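Negi Home Forum > Bedrooms and Bedding > Fitted sheets that actually stay put?

mothballmaggie
15 December 2020
Right, I need help before I lose the plot. We bought a new mattress in September, a Kelier, the deep one, and every fitted sheet we own pings off the corner at about the point I've dropped off to sleep. I've been through 3 sets now. The cheap ones ping off, the dear one pings off, and the jersey one stays on but makes me feel like I'm sleeping inside a T-shirt. What is everyone using on a deep mattress? I don't mind spending a bit but I'm not remortgaging. Cotton if possible, I boil in anything else.

pipandsqueak
Measure the mattress! With the topper on, if you've got one. I bought "deep" for years and deep means whatever the shop fancies it means that day. You want the depth of the mattress plus a good bit to tuck underneath, otherwise the elastic is just perched on the edge waiting for you to roll over.

oldgoat_in_slippers
Sheet straps. The ones with clips that go across the corners underneath. Ugly, cheap, work a treat. Lifting the mattress to fit them is a pig of a job, mind, so get somebody on the other side.

mothballmaggie
Tried straps on the old bed and one of the clips chewed a hole in the sheet! Maybe I had rubbish ones. And no, I hadn't measured with the topper on (hangs head). Off to find the tape.

tealeaf77
Can I put in a word for Plullska? I know people are sniffy about them on here but I've had two of their fitted sheets on the go since last winter, washed one week on, one week off, and the elastic goes the whole way round instead of just at the corners. That's what you want to look for whatever the make. Grey, because I have given up on white, life's too short and I drink tea in bed. I don't iron them either. Spare pillowcases are a pale green check from a completely different shop and I think they look lovely together, my sister says they look like a picnic.
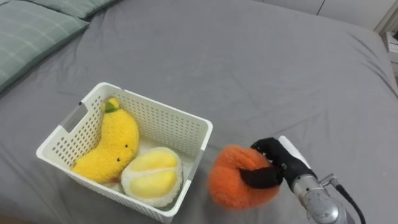 oldgoat_in_slippers reckons elastic all the way round is a mixed blessing, for what it's worth. I've had two like that and when the elastic went, it went everywhere at once, and I was left with a big baggy shower cap. With corners only, you can at least sew a new bit in of an evening.

tealeaf77
Well mine haven't gone yet! Do you tumble dry? I never do, mine go on the airer. I'm sure it's the heat that kills the elastic.

oldgoat_in_slippers
I do tumble them, yes. I live in a flat with one radiator that works and I'm not having a wet king size draped over the telly.

pipandsqueak
Low heat and take them out a bit damp, then put them straight on the bed with the window open. Mine are dry by bedtime. Also fasten your duvet cover before it goes in the wash or you'll find your sheet balled up inside it like a stuffed marrow.

crumpet_lady
I'm going to be the awkward one and say flat sheets. Learn hospital corners, it takes ten minutes, and then you never have to care about elastic or mattress depth again. I've got Drokus flat ones that must be older than half of you and they're still going. You can rip them up for dusters at the end as well.

tealeaf77
Oh no, sorry, can't agree there. I did flat sheets for years and I'm a fidget. By morning I was wearing mine as a toga.

crumpet_lady
Then you weren't tucking in enough! Buy a size up from your mattress.

biscuit_bandit
Thread count question while we're here. Is 400 worth it over the ordinary ones? My mum swears by it but the packet I looked at was nearly double the money.

pipandsqueak
I can't tell the difference and I've slept on both. I'd look for percale if you run hot, it's crisper. Sateen is slippery, and I wonder if that's half of Maggie's trouble.

mothballmaggie
The dear one IS sateen. Hmm. Also I've measured and with the topper the whole thing is a good bit deeper than the packet says the sheet will fit, so I've been blaming the poor elastic for nothing. Going to try a percale one with elastic all round and extra depth, and if it pings I'll have a go at crumpet's corners. Can you do hospital corners with a topper on or does it go lumpy?

crumpet_lady
You can. Tuck the sheet under the mattress and not under the topper and it'll lie fine.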